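Tips for practicing cloth sorting with your club's robot arms

I help out with the Plunama student team, and this season our task is laundry. Well, sort of laundry! The arms have to get dark cloths in and out of clear bins, and cloth is so much harder than blocks (blocks stay where you put them). After 91 practice runs I've picked up a few things that might save you some grief.

Keep the bins close together at the far side of the table and leave the rest of the wood open. We used to spread them out, and the arms kept crossing.
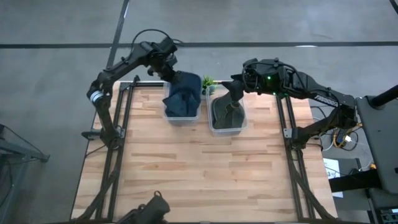
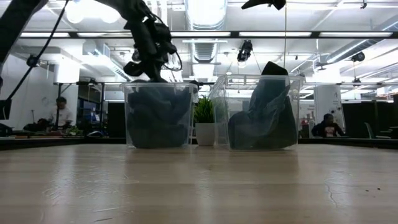
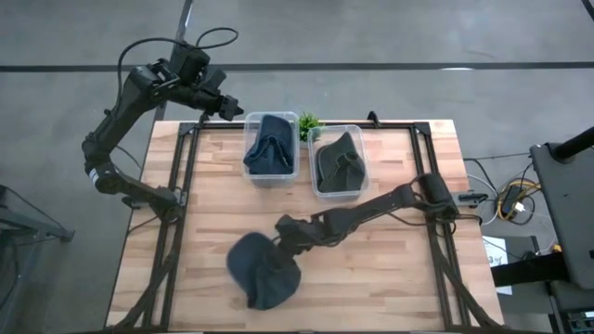 Pinch high and lift slowly. Naveed Afridi figured out that a corner is easier to grab than a flat layer, so now we bunch the cloth up a little before each run instead of folding it nice and neat. Felt wrong to me at first, I love a good fold!

Dark cloths are tricky for our software. Turn on every light you have and wipe the bins so there are no smudges.

Leave some slack in the cables at the wrist, then move the arm all the way out by hand and check that nothing pulls.

Write down the misses too. Wajid keeps ours in a plain notebook, 2 lines per run, and we go back to it all the time. Next up for us is towels, so if your team has tried those, please send me a note.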